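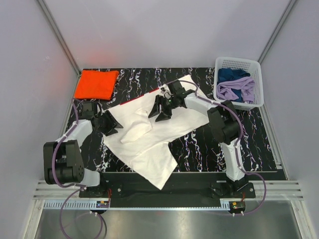 Shop > Laundry Room > Drying > Turcotte Wall Rack

Turcotte Fold-Down Drying Rack

If you grew up in a house where the sweaters dried over the backs of the dining chairs, you already know why we stock a rack like this one. The Turcotte hangs flat against the wall until laundry day, folds down with one hand, and gives you a good wide set of rails for all the things that shouldn't go anywhere near a tumble dryer. We have carried it in our Jetham store for years (the one by the back register has been up so long that the paint behind it is a different color from the rest of the wall) and it's still the rack we send most people home with.

The frame is solid beech, sanded smooth and finished with a clear, water-resistant oil. There are 10 rails, and every one of them is rounded all the way around, so you won't find a hard crease across the middle of a good shirt when you take it down. The side arms are powder-coated steel and they lock open with a click you can hear from the next room. When you're ready to put it away, press the two tabs under the front rail and lift. It takes a firm push the first week or so and then loosens up nicely.

Loaded evenly, it holds up to 17 pounds of damp laundry. For most families that means a full load of shirts and underthings, or a couple of bath towels with some room left for socks. We'd ask you not to hang soaking wet blankets on it, and please don't let the kids swing from it, tempting as it looks at that height!

Details

Folded depth: 8 inches from the wall at the widest point, including the bracket
Rails: 10, beech
Arms: steel, in white or slate
Mounting: two-piece wall bracket, screws for wood studs included
Assembly: bracket only; the rack arrives in one piece
Item number: 698

Putting it up

You'll want a drill, a level, a pencil and somebody to hold the other end. The bracket goes up first, and the rack drops onto it afterward, so you never have to hold the whole weight over your head while hunting for a screw. A paper template comes in the box. Tape it to the wall, step back, and have a look at it for a minute before you drill anything. People tend to hang these too high. Shoulder height suits most of us, and if you're short, or share the laundry with someone who is, go lower still.

The screws in the box are meant for wood studs. For brick or block, pick up masonry anchors at any hardware store and bring the bracket along to match the holes. We don't recommend hanging it on drywall alone, even with the big toggle anchors. A rack full of wet jeans is heavier than it looks.

A few words on using it

Give everything a good shake before you hang it. Leave an empty rail between heavier pieces if you can spare one, and start knits folded over two rails side by side so the shoulders don't stretch. A cracked window does more for drying time than a warm room with the door shut, and turning the thick things over halfway through helps too.

Wipe the rails down with a barely damp cloth when they get dusty. Every year or so, usually in May when we're doing our own spring cleaning, we rub a little wood oil into the ones in the store and leave them folded open overnight. A new white T-shirt can go on them the next day without a worry, as long as you've buffed off the extra.

Goes well with

The Grakonis clothespin bag, which hooks over the end of the top rail, and the Petovstead sweater net, made to lie across the open rack for anything that needs to dry flat. Both are kept on the same shelf in the store, and both will ship in the same box as your rack at no added charge.

Shipping and returns

The slate arms are on back order and will ship starting 20th June. White is in stock. If the rack doesn't suit your wall, send it back in its carton with the bracket and the screws, undrilled template and all, and we'll refund the price of the rack. Spare rails and tabs are sold separately; call the store or stop in and ask at the front counter.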